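About Otley

Otley is a small tax policy shop. We read proposed rules on international and state corporate tax, work out what they would do to an ordinary company, and publish what we find. Most of what gets said about tax reform is said by people who are paid if it passes or paid if it fails. We are not convinced by either group, and we would rather you weren't convinced by us until you have checked the notes.

Saron Abera started Otley after years of preparing transfer pricing reports for clients who never opened them. She had come to doubt that the reports measured anything. Her first paper here went through 59 of them and asked a plain question: would a different preparer, given the same books, have reached the same number? Mostly no. The paper got a polite reception and, as far as we can tell, changed nothing.

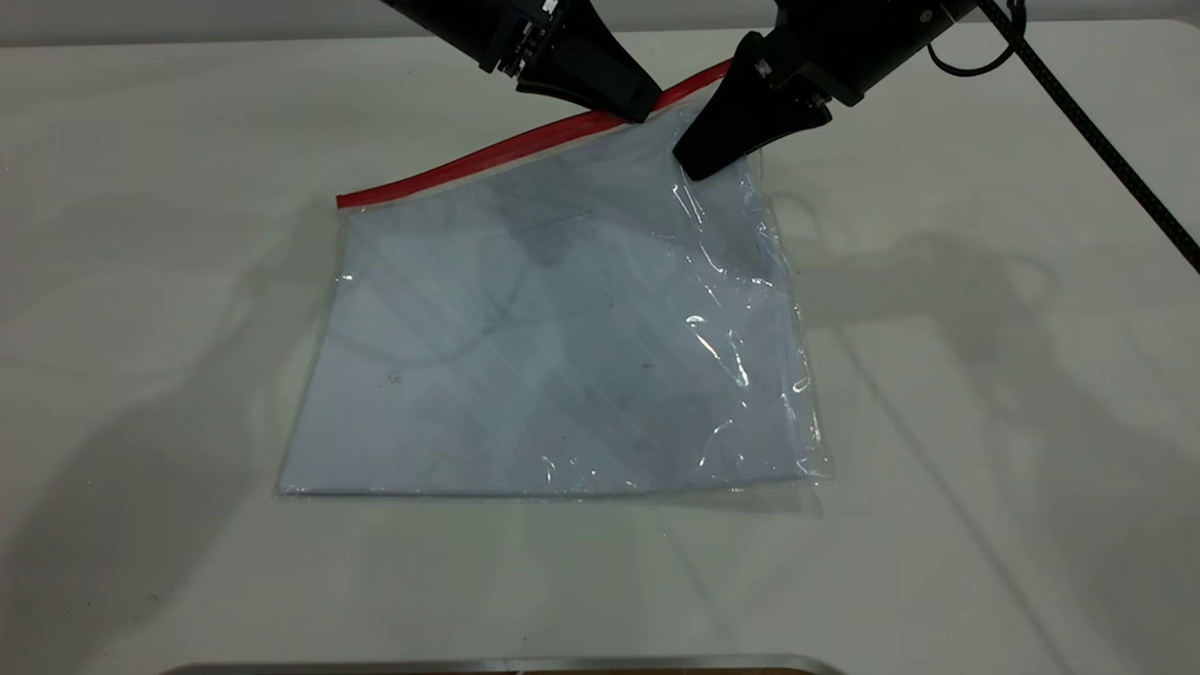
We have 3 people on staff and a rotating group of outside readers, most of them former auditors. Every paper goes to at least two readers who expect to disagree with it. Their comments are posted with the paper, including the rude ones.

What we work on

Minimum taxes. We keep hearing that a global minimum will end profit shifting. Maybe. Our Yupanqui project follows the exceptions as they are added, and the list grows faster than the rules do.

State credits. The Joveck file is our record of job credit agreements and what the companies later reported. It holds 1457 agreements. A good many have no follow-up report at all, and we don't see how a state can call those a success.

Compliance costs. Trakance is our yearly survey of small exporters. Over 1000 firms answered the last one, which sounds impressive until you remember that firms with complaints are the ones that answer surveys. We say so on page one.

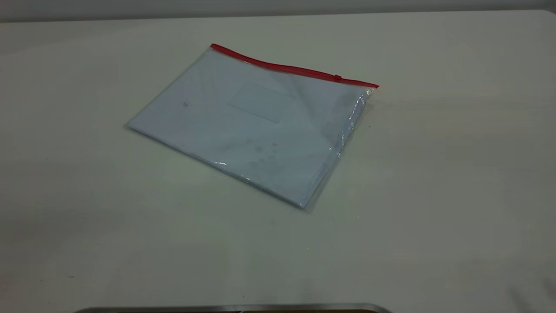

How we are paid

Subscriptions and a few foundation grants, all listed on our funding page with amounts. We don't take money from accounting firms or from companies with a case pending. We have been told this makes us independent. It makes us smaller, certainly. Whether it makes us right is a separate matter.

Corrections

We print them at the top of the paper, with the date. New papers come out each April and whenever a rule is bad enough. If you think one of ours is wrong, write to Saron and bring your figures.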